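Grasska Kids – Explainers
By the Grasska Kids team, April

Why do zigzags look like they move?

Look at a zigzag for a little while. Maybe you have a sweater with one, or a floor at school. After some seconds the lines can start to shake or slide. The lines stay still, of course. It is your eyes and your brain that make the movement.

What is a pattern?

A pattern is something that repeats by a rule. The rule for a zigzag is very short: go up, go down, go up again. When many zigzags are put next to each other, we call it chevron. A similar pattern is herringbone, and it has this name from the bones of a fish called herring.

Why the brain gets confused

Your eyes are never fully quiet. They make tiny jumps all the time, even when you try to look at one point. On a plain wall you don't notice it. On a wall with strong black and white shapes, every small jump changes what the eye receives, and the brain may read this as movement.

Color matters too. Black beside white is the strongest contrast there is – pale yellow beside white is very weak. Large areas of one color give the eyes a place to rest.

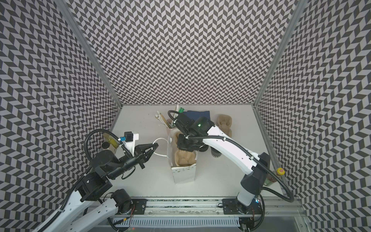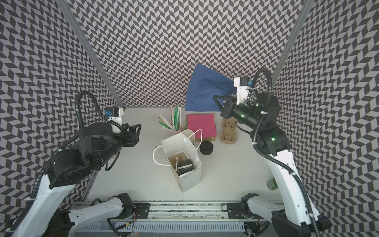
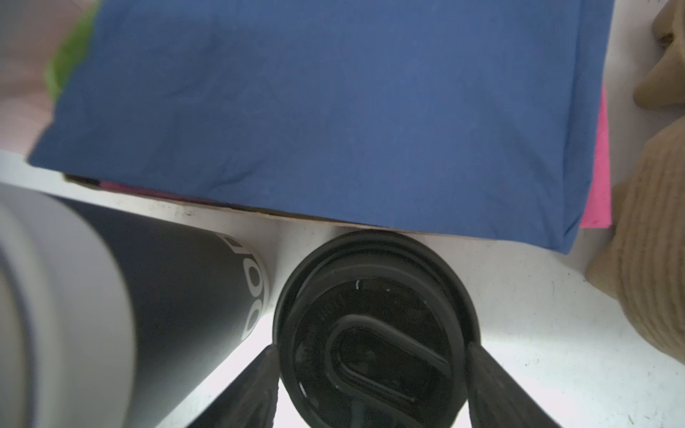 Try it at home

You need paper, a ruler and a black marker.

1. Draw a zigzag line from one side of the paper to the other.
2. Draw the same line again, 2 centimeters lower. Continue until you have 14 lines.
3. Color every second stripe black.
4. Put the paper on a wall and look at it from the other side of the room. Then come closer, slowly.

At which distance does it shake the most? Ask somebody in your family to try also. People do not always see the same thing. If your eyes feel tired, stop and look out of the window.

Who uses zigzags?

Zebras have stripes, and people have painted zigzags on clay pots for thousands of years. Weavers like them because a zigzag is easy to make on a loom – the thread only moves one step to the side in each row, and later it turns back.

More from Grasska Kids
- Why is the sky dark at night?
- How Pop the snail carries his house
- 100 words for colors
- What is a shadow?

We use cookies to remember your settings. Ask an adult before you click Accept.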